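The robot at the end of my corridor

By Zoriana Zakharchenko

I'd been at Wuvham for four years when the robot arrived, and I'll admit I went home that night and looked at job adverts. We build control panels – the sort with knobs and levers on the front that end up on ventilation units and small boats – and most of what I do is put the parts in and then try every one of them with my own fingers. It's fiddly and repetitive, and I'm rather good at it. So when our manager said the new trial was called Ventura and had two hands, well, you can imagine the tea break.

That was December. The first thing I learned is that you don't start a machine like this on a real panel. It gets a practice board, plain white with blue controls, and it goes at the levers and switches again and again while somebody at a screen makes notes. I'd expected something fast and frightening. What I got was a pair of white arms taking their time over a lever, and me standing behind the line whispering "go on, then".
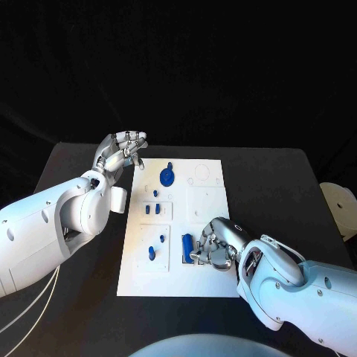

My own job changed sooner than I thought it would. I used to do sixteen panels on a good day. Now I spend two mornings a week with the Ventura lot, and they ask me things I've never had to put into words. How hard do you push? When do you know it's seated? I told them you can feel it, and they waited, very politely, until I came up with something better. It took me most of a week! I now have a notebook full of sentences about thumbs.

Not everybody's keen. There are people on my line who've done this since they left school and who don't fancy explaining it to something that might take over the dull half of their shift, and then perhaps the other half. I don't think they're being daft. We've been told in writing that there'll be no job cuts during the trial, but a trial ends, doesn't it? Our sister site at Undness is watching to see how we get on, and they ring me more than they ring the managers.

The other half of the work is sorting out what goes where. For that they use a sheet of paper with the shapes printed on it in black outline and the loose blue parts put out on top, knobs and pegs and cylinders. I felt quite at home with that one. My trainer taught me from a drawing too, though hers had gravy on it.
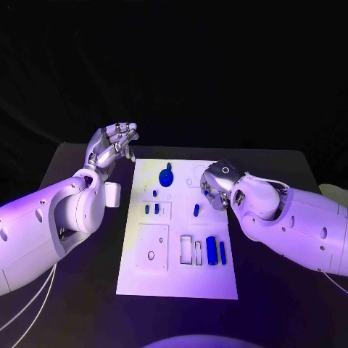 Pollarside Works – Panel Assembly and Test

What I notice most is my wrists. On the Ventura mornings they don't ache, and I'd got so used to the ache that I'd stopped mentioning it. We passed roughly 3,398 panels through test last year, each one with a person pushing and turning everything on the front, and I wouldn't weep if a machine did a share of that. I'd want to keep the odd ones, the panels that come back from a customer with a lever that "feels funny". I like those.

Pay is the next conversation. If I'm teaching, I'd like to be paid as someone who teaches, and I've said so. They've promised me an answer by the end of next month, and in the meantime I've started a second notebook.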